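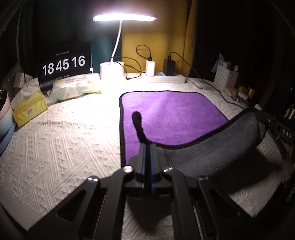
Chapter 6. Looking After Hand-Held Grippers

I learned most of what's in this chapter at Pumdale, where I spent two years keeping 22 hand-held grippers working for people who used them all day and dropped them now and then. A gripper of this kind has no motor to burn out, so new technicians tend to think there's nothing to look after. Then the jaws start closing a hair off center and everybody blames the software! Start with the pivots. On the pair folding the purple and gray cloth, the near tool has four shiny pivot screws in view, two close to the jaws and two farther out on the linkages, and those are the first four places I'd put a screwdriver. Snug is what you want. If you crank them down, the linkage drags and the operator squeezes harder to make up for it, and by the end of the shift you'll hear about it.

Tomos Prothero, who trained me, had a habit I've kept. He'd close the jaws slowly on a scrap of cloth with his eyes shut and feel for the spot where the motion caught. I thought it was showing off until I tried it. A loose pivot feels like a tiny step partway through the travel, while grit feels like sand the whole way (you'll know it when you meet it). Do this before you clean anything, or you'll wash away your best clue.

Here's the routine we used at Wandlow, every 300 pickups:

Wipe the linkages with a dry lint-free cloth.
Open and close the jaws fully, five times, and feel for catches.
Check each pivot screw and mark its head with a paint pen.
Look at both pads from the front, jaws half open.
Write it in the log, even if you did nothing.

The paint mark is the part people skip. A line drawn across the screw head and onto the arm tells you at a glance next week whether the screw has turned. Without it you're guessing, and I've guessed wrong plenty.
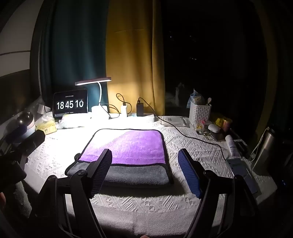 Pads wear out faster than anything else on the tool, and fabric is harder on them than you'd expect. Lint packs into the ridges, the surface goes slick, and a towel that used to come up on the first try starts slipping out at the corner. Ridged pads like these, one on each side of the folded towel, need a soft toothbrush run along the grooves, never across them. Do it under a strong lamp, too. The white one at the back of this desk throws its light right down onto the towel, and that's the kind of light that makes lint show up. At Wandlow we had one dim ceiling bulb for the longest time and I missed half of what I was looking for.

When brushing stops helping, change the pads, and change them in pairs. Lilian Khaemba once ran a test for us with one new pad and one old one on the same tool, and the cloth crept toward the worn side in 40 of 66 grabs. With two new pads it hardly crept at all. A pad costs less than lunch, so don't be stingy – and don't save the old ones in the drawer with the good ones, either. I've done that. It took me most of a September to sort out which were which.

Section 6.1 takes the linkage apart on the bench. Have a tray with a lip ready, and a magnet for the screws.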